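Condgate Laboratory Suspends Tabletop Robot Trials After Unplanned Arm Movement

Condgate

The Condgate Institute for Applied Automation has suspended unattended operation of its tabletop handling robots following a fault in which one arm continued to move after its control program had issued a stop command. No one was injured. Work under direct supervision resumed at reduced speed on Monday.

The fault occurred during a routine sorting session in the institute's household handling laboratory. According to a statement from the institute, the arm had been instructed to halt above the work surface between two tasks. It instead continued along its previous path for 533 milliseconds before the independent safety controller removed power from the joints and applied the brakes. The gripper struck the rim of a plastic tub and pushed it off the table.

An operator was seated at the control desk at the time, outside the marked working area. The emergency stop button was pressed, but records show that the safety controller had already acted.

"The protective system performed as designed," the statement said. "The control software did not. The institute regards any movement after a stop command as a serious matter, regardless of the distance traveled or the damage caused."

The institute closed the laboratory for the remainder of the day and notified Gristel, the company that supplies the motion control software used on all of its arms. Engineers from Gristel reviewed the recorded data and were able to reproduce the fault on a test bench at their Noststead office.

Preliminary findings point to the way the software handled a delayed message from the gripper. When the gripper was slow to report its finger positions, the program held the stop command in a queue until the report arrived. Under ordinary conditions the wait is too short to be noticed. In this case, a damaged connector in the gripper cable had caused repeated errors on the line, and the delay grew with each attempt to resend the message.

The connector has been replaced. An inspection of the laboratory's other arms found wear on cables at the point where they pass over the upper joint, although none had reached the stage of causing errors. Cables on all arms will now be examined every 10 working days. Previously they were checked only during annual service, at intervals of up to 365 days.

Under the interim rules, arms may run only with a trained operator at the desk and at a reduced speed limit set in the safety controller, where it cannot be altered by the control program. Staff may not reach over a table to rearrange objects until the arm has been parked and its motor power switched off. Overnight data recording, which had been carried out without an operator present, will not take place.

The laboratory studies how robots can pick up and sort items commonly found in kitchens, such as bowls, food containers and bottles. Sessions involve frequent changes to the layout of the table, and staff therefore enter the working area many times in a day.

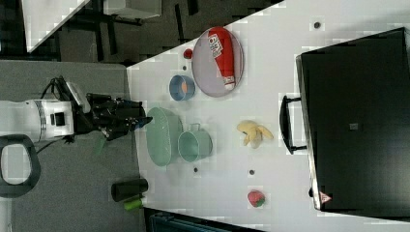 The institute's safety office has asked that the time taken for those changes be built into the session schedule, so that operators are not under pressure to begin the next task before the area is clear. It has also requested that storage be kept out of the walkway between the control desk and the tables.

Gristel said in a separate notice that it had prepared a correction under which a stop command is carried out at once and does not wait for any message from the gripper. The correction is being tested at Noststead and at the Motaung campus, where the same software is in use on 3 arms. Operations at Motaung have been placed under the same interim rules, and no similar fault has been found in that site's records.

Other customers using the affected version have been advised to limit arm speed and to inspect gripper cables for wear. The company asked that any delayed stop be reported, including cases in which the arm did not touch anything.

The institute expects to decide in August whether unattended operation may resume. The decision will depend on the results of the Gristel tests and on a review of stop command records from earlier sessions. A written report on the fault will be made available to partner laboratories once the review is complete.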